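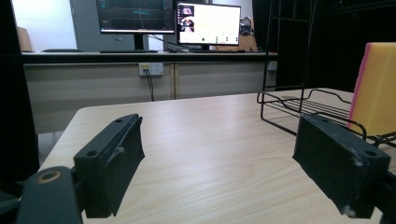

Viola Bassi wrote, Friday:
> Mine goes sour within a week however well I squeeze it out. Is the rack worth the room?

Posted in February by Wael Abou Zeid
Print this message | E-mail this message

Dear Viola and all, I do think so! A wire rack lets the air get round, and I stand my sponge upright in it, yellow foam on one side and pink on the other, the same as I've done for 7 years (my mother laid hers flat, bless her). 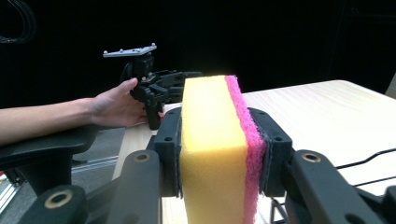
How often do you change it? Every other week, sooner if it smells.

Warm wishes to everyone on the Dirnelow list,
Wael

Last updated: Friday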